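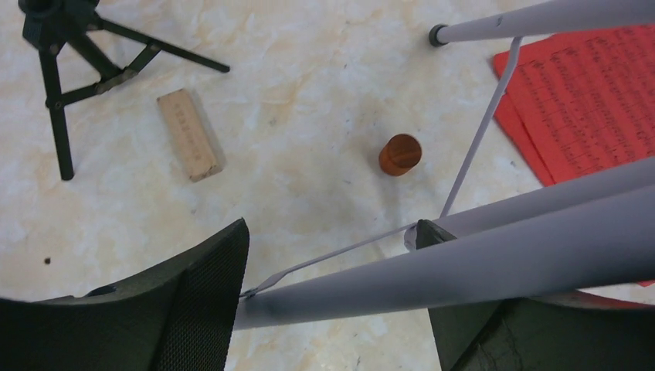 Planning from the wrist camera alone will never be safe with thin obstacles, and the list should stop recommending it, one subscriber wrote in reply to my release note. I quote the rest of the message, because I want to answer it part by part.

Search this list Advanced search Go

> I have tried the new Vincze with our own arm. With boxes and cups it is
> good, I have no complaint. But any tube or rod thinner than the finger
> disappears from the obstacle map when the wrist comes near. Memis then
> makes a nice straight path through it.
>
> I see three possibilities. Either the depth filter is too strong, or the
> finger mask eats the points, or Memis receives an old map. I cannot
> decide which. I have set the filter to the lowest value and it still
> happens, only less often.
>
> My second question is about time stamps. Drernaver stamps the joint
> state when it is published and not when it is read. Is this intended?
> If yes, how do you match it with the depth image?
>
> I think a fixed camera over the work area is the only real answer, and
> the documentation should say it in the first paragraph.

Thank you for the careful report. I believe you are right on two of the three possibilities, so I will start with these.

1. The finger mask

The mask in Vincze is a simple one. We take the model of the fingers, make it a little larger, project it into the image and throw away all depth points inside. The enlargement is there to hide calibration errors. It works well as long as nothing stands between the camera and the fingers.

With tubing in the foreground this is not true anymore. In the view at the top of this message, the large gray tube passes in front of the right finger and covers its middle part. The tip is visible above the tube and the body is visible below it. The mask does not know this. It removes the complete finger shape, and so it removes also a piece of the tube, exactly where the tube is closest to us. The left finger has the opposite case: there the tube goes behind it, and the mask does the correct thing.

The fix is to compare depths before removing. If the measured point is clearly nearer to the camera than the finger model, it cannot be the finger, and we keep it. I have this in a branch now and it is ticket 2076. The option is called

 mask_mode: depth_compare

and the old behavior stays as mask_mode: silhouette. For the moment the old one is the default. I would like to change this, but please test first, especially if your hand-eye calibration is not very fresh. When the calibration is bad, some points of the finger itself survive and Memis thinks that the arm is already in collision. It will then refuse to plan, with the message "start state invalid". This is annoying but it is better than a path through a tube.

2. The depth filter

You wrote that the lowest value helps a little. This agrees with what I see. The filter removes small connected regions, and it measures "small" in pixels. A thin brace gives a narrow strip of points, and where the depth is missing at one or two places the strip breaks into short pieces. Each piece alone is below the limit.

The two thin gray braces in my view are a good test for this. One of them passes between the small copper-colored cylinder and the red music sheets. If you want to grasp the cylinder, this brace is the obstacle which matters, and the thick tubes are much less interesting. The tripod legs on the other side are the same kind of problem, and in addition they are black, which our depth camera does not like.

I do not recommend to set the filter to zero. Our floor has a veined pattern with many small specks, and with the filter off I get single false points above it. Memis must respect all of them and the paths become strange. What I do is to join the pieces before the filter runs:

 join_strips: true
 min_region: 200

The value is in pixels, counted after joining. For a different resolution you must scale it yourself. I know that this is not nice, a value in metric units would be better, and patches are welcome.

3. The old map

Here I do not agree, or at least I could not reproduce it. Memis takes a copy of the map when the request arrives, and it prints the map stamp in the log at debug level. Could you please send me this line together with the stamp of the last depth image? If the first one is older, then I was wrong and I will open a ticket.

About Drernaver: yes, the stamp is made at publishing. It was intended in March, when the read and the publish were in the same thread and the difference was not important. Now they are in two threads, so it is not correct anymore. Until the driver is changed, Vincze interpolates the joint state to the image time, and for slow motion the error is hidden. For fast motion it is not hidden. Please move slowly when you build the map – or stop the arm, wait for one image, and continue. I always use the second way with thin objects.

About the fixed camera. I understand the wish, and the people at Gullden use one together with the wrist. But a fixed camera has its own blind places, mainly under the arm and behind the hand, and those are the places where the grasp happens. Also the floor under a tube frame can only be seen from some directions. I would write in the documentation that the wrist view should be collected from several poses before planning, and that a second camera is useful when you have it. I would not write that it is the only answer.

One small thing which I forgot in the release note: flat objects like paper sheets are not added to the obstacle map if they lie inside the floor tolerance. The fingers are allowed to touch them. If you do not want this, make the tolerance smaller or add a keep-out zone by hand.

The branch builds against the current Memis without changes. I will wait with the merge until you and maybe one more person have tried depth_compare on a different arm. Log files are best attached to the ticket, the list software removes large attachments without telling the sender.

Best regards,
the Vincze maintainer

This archive uses cookies to remember your display settings. By continuing to browse you accept our use of cookies. Accept Settings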